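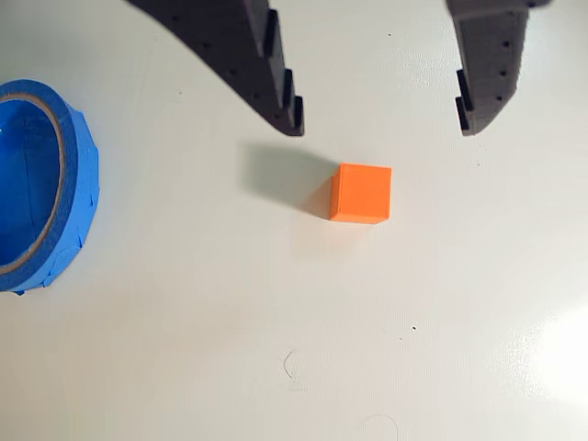 An orange cube on an off-white tabletop, with a roll of blue tape at left.

Home | Toys | Blocks and Bricks | Cube block

Cube block

A cube block is a toy block with six equal square faces, and it's the piece I'd save if the rest of the box got lost. Most sets have a few of them mixed in with arches and cylinders, and plenty of cubes come in one solid color with no letters at all (my favorite kind!).

Color

Orange is fun to watch on a pale table. The block throws a warm, peachy glow onto the surface next to it, and the shadow can pick up a brownish-orange patch where it meets the side. Painters call this reflected color, and I teach it with a block before I ever get out the fruit.

Sets

The one I grew up with was the Stuslow box - 110 pieces, and I still have most of them. Michalski later sold a giant school set of 761, which I've only seen once, in Grovside.

Care

Wipe plastic cubes with a damp cloth and mild soap. Wooden ones shouldn't soak.

Shares: 2

Comments (2)

Urszula Wasilewska: We had the Stuslow box too! Ours came with a drawstring bag, does yours?

Sarita Bisht: Tried the reflected color thing with my kids at the kitchen table in August. Red works great as well.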